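Grarico Drinden Hand Kit
For collecting demonstrations, one paperback at a time

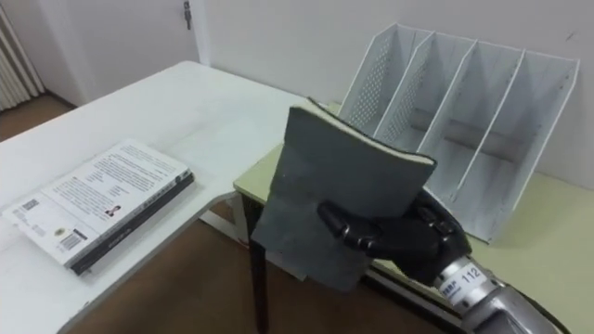

Drinden hand with a grey paperback, file organiser behind.

Learning systems are greedy and have no shame about it. The Drinden is our jointed black hand for people who have to feed one. An operator does the task, the kit records joint positions and head camera together, and Menzies, our logging software, lets you bin the bad takes before anyone trains on them.

Books are a good first job. They bend, they slide, and the covers have opinions. The starter set, Aren, holds 284 shelving and sorting episodes, fumbles included and marked as such.

In the box: hand, wrist mount, 2 cables, Menzies licence, Aren on a drive. Arm, tables and patience sold elsewhere.

Part no. 322
Lead time: ask us, and not in December.
Page updated 12 July 2018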